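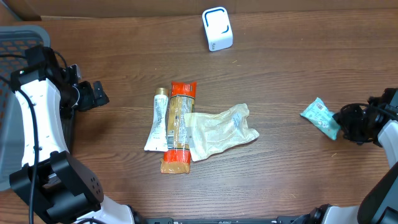 Page last changed: March, after the second run-through

Open day talk, Caslow room - speaker notes

Start once the group is in, 8 minutes in all. Say who we are: Kuvalus runs the bench, Isside supplies the packaged goods.

Point out the two arms, one on each side of the table. Then the items: white tube with the gold cap, the long package, the crumpled plastic bag. Bags are the hard part - say so early.

The list has 143 items. Target is 100 picks an hour.

Leave time for questions. Anything on price goes to the Malinowski desk by the door.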